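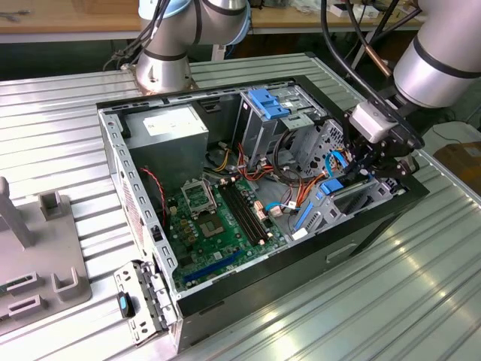 One reader writes that the old version of this article ran refurbishing and recycling together, and that they should be kept apart, as a refurbished computer goes back to work as a computer and a recycled one goes back to being metal. Fair point. Split done, recycling has its own page now.

Reference > Trades > Repair and Reuse > Computer refurbishing

Computer refurbishing

Computer refurbishing is the collecting, testing, cleaning and resale (or giving away) of used computers. Mostly office desktops and laptops. Phones usually counted as a separate trade. Other names: reconditioning, renewal, remarketing.

Origins

Grew out of typewriter and office machine repair. Early shops bought whole office lots when a firm moved or closed, fixed what could be fixed, stripped the rest for parts. The Tuson works at Pliltcombe is a typical case. Started on adding machines, moved to terminals, then to desktops, all in the same building. At its busiest it took in 800 machines a month. Later sold its laptop side to a shop in Warnness and kept the desktops.

Sources of stock

Leases ending, mostly. Also school replacements, estate sales, returns. Leased stock is liked best because the machines come in matching batches and parts swap freely between them. Mixed lots are cheaper but take more sorting. A batch of 100 identical desktops can be gone through much faster than the same number of odd ones.

Process

Intake first. Serial number logged, outside checked, power-on test. Then data removal, either by overwriting the drive or destroying it. Reputable shops give a certificate for each drive. After that parts are tested and weak ones replaced, an operating system is installed, and the machine gets a grade.
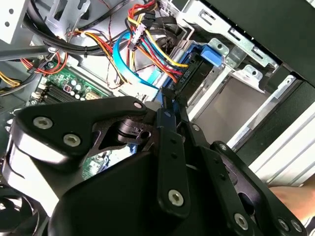 Hand tools for the trade are few and have hardly changed. A cross-head driver does most of the work, with a nut driver for standoffs and a set of small star bits for laptops. Hex keys are worth having too. The hex-socket type of screw, silver heads against flat black plate in the view here, is more common on machinery and brackets than inside office desktops, but it turns up, and a worn key will round out the socket quickly. Magnetic trays for loose screws. Wrist strap for static, though plenty of shops skip it.

Grading

No single system. Letter grades are usual, with A for light wear and C for heavy wear that does not affect use. Some dealers add a fourth grade for parts only. The Man scale, used by a handful of traders around Warnness, scores looks and function separately and is harder to game. Buyers tend to read only the letter, so two sellers' A stock can look quite diffrent.

Cleaning and casework 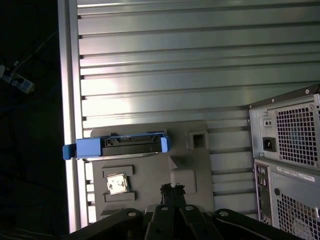 Cleaning takes more labor than people expect, nearly 4 hours a day at a small shop. Flat steel panels wipe down in seconds. Molded plastic is slower. A gray tray like this one, with its raised ridges and recessed pockets, has a lot of corners for a cloth to miss, and a soft brush does better. Yellowed plastic can be lightened with peroxide but seldom pays on ordinary stock. Solvents cloud some plastics, test on a hidden spot frist.

Warranty and sale

Warranties are short next to new machines. 12 months is common from larger dealers, much less from market stalls. Batteries are often left out. Sales go to schools, charities, small offices and home users, some by auction in bulk.

See also: Electronic waste; Data erasure; Office machine repair

Contact the editors | Copyright and reuse terms | Back to top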